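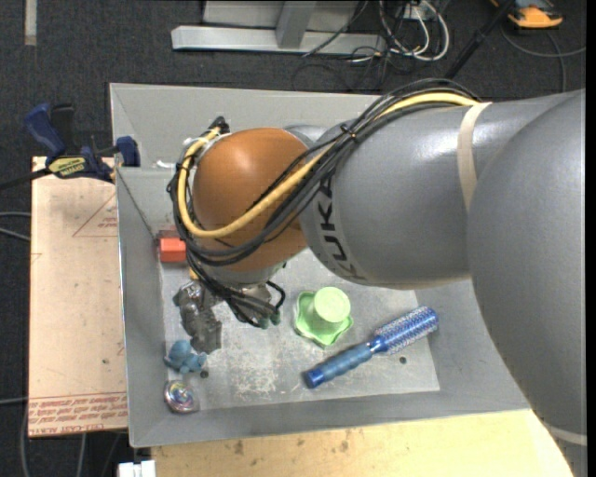
Cillian Geraghty
Semester project update from the bin picking team at Skivlow. I said I'd post how it went this month, so I'll do it in one thread. Skip it if you don't care about grasping.

The task: the arm looks into a bin of mixed objects, picks one, lifts it out, drops it in the next bin, repeats until the bin is empty. We get graded in December on how many picks it makes in 30 minutes with no human help.

We have 3 people on the team. I do the motion code and most of the wiring. The other two split the vision side and the grasp scoring. We meet in the lab after 4 pm, when the machining class is done with the room.

The arm is a KUKA the department has had for years. It is much more robot than you need to move a hairbrush, but it repeats well and it doesn't drift. Most of our trouble has been at the two ends of the job, the camera and the fingers.

Object choice took longer than expected. The rules say household items, at least one shiny and at least one with an odd shape. We have a blue round brush, a little toy figure, a red-orange block, a light green plastic piece with a scalloped base, and some others that get swapped in.

The brush is the best test object we have. If the fingers close on the handle, it's an easy pick. If they go for the bristle end, the score looks great and then the brush rolls when the arm lifts. We now take off points for any grasp far from the estimated center of mass. That helped a lot.

Shiny things are still bad. The depth image has holes wherever the surface reflects, so the grasp planner thinks part of the object is missing and aims at the edge of the hole. We tried filling the holes from the neighboring pixels. It works on flat items and fails on round ones.

Walls are the other problem. Our bin has sloped sides, and anything resting against a side leaves no room for the outer finger. First version just refused those picks, so the last objects never left the bin. Version 2 pushes the object toward the middle and then looks again. It costs 9 seconds every time, so we only allow it when nothing else scores high enough.

Cables. If you are starting a project like this, spend a full afternoon on the cables before you write any code. Ours run over the forearm and down past the wrist to the gripper. Turn the wrist too far one way and they pull tight. I ended up putting a hard limit on that joint in software, and we lose a few grasp angles because of it.

Clamp things down too. Early on the bin was sitting loose, and a push against the wall moved it enough to throw off the calibration. We lost an evening looking for a bug in the transform code. There was no bug.

Someone asked what software we run. Planning is our own Python on top of the vendor interface. The grasp scoring network started from a model called Rikora that last year's team left behind, retrained on our objects. The repo is a mess right now. I'll link it when the readme is done.

Also asked: does it learn while it runs? No. We log every attempt, label it success or fail, and retrain overnight. Professor Mofokeng wants us to try updating between picks. I'd like to get the wall pushes faster first.

Next up is softer finger pads. The green ones we have now grip hard plastic fine, but I want to compare them with something thicker before the graded run. Will add to this thread when we have numbers.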